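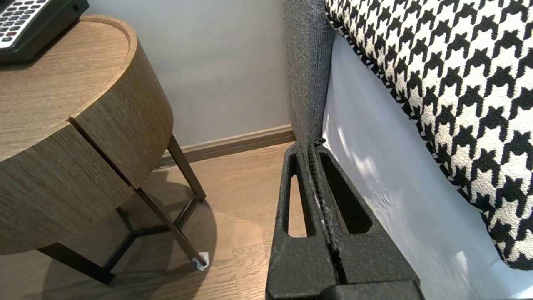
Sowmya Marar wrote in after the last newsletter to say that I'd been far too kind about sleeping with the window open, and that she'd tried it for a week and got nothing out of it but the bin lorry at ten to five. Fair enough, Sowmya! I live at the back of the house and I forget that other people have a road.

Newsletter > Back issues > At home

Latest Letters Recipes Walks About Contact

Search the newsletter Enter a word Go

May 18, 2019

So, sleep again, because I had more post about it than about anything since the marmalade. Most of you wake too early and can't get off again. I'm the same from the end of April until October, when the mornings go dark and I turn back into a dormouse.

I did try the blackout blind. It came from the shop at Noltton, I cut it 4 cm too narrow (my own fault, I measured the glass and not the recess) and now there's a stripe of daylight down one side that lands exactly on my face. Teodoro Peñalver tells me he cured his with a strip of black felt stuck to the wall, so that's my job for the bank holiday.

What has helped is getting up at the same time every day, Sundays included. I hated it for a fortnight. I'd lie there at ten past six feeling hard done by, then get up and make the tea in a sulk. But by the third week I was properly tired at 10 at night, which hasn't happened to me in years, and I've kept it up apart from my niece's wedding.

I've also stopped looking at the clock. It's in the drawer now, still ticking away under the socks, and if I wake up I just don't find out what time it is. Half the misery was the sums (if I drop off now I'll get four hours, if I drop off now I'll get three and a half...).

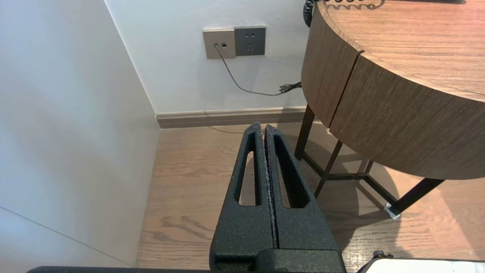
What you've been trying

Apinya Kaewmanee swears by a cold flannel on the back of the neck. Yeison Bedoya has given up tea after lunch and says the headaches went off after four days, though he still misses the three o'clock cup. I'm not ready for that one.

Thitima Onsri listens to the same radio play every night, a murder in a lighthouse, and has never heard who did it. Please don't write and tell her.

Do keep them coming. Next time it's pillows, as I've bought two wrong ones in a row and the second cost me 50 pounds.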